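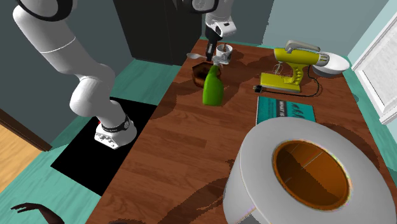

Painted and coated floors

Sweep before any wet cleaning. Grit left under a mop scratches the coating.

Mix a neutral-pH cleaner at the label rate. Stronger mixes leave a film that holds dirt. Avoid vinegar and bleach — both dull the gloss.

Lift mats and let the floor dry for 30 minutes before putting them back. Rubber backing can stain light paint, and the mark will not scrub out.

For chips, sand the edge with 1,000 grit paper, wipe clean and brush on two thin coats. Wait 3 days before rolling anything heavy over the patch. In December, allow longer in an unheated room.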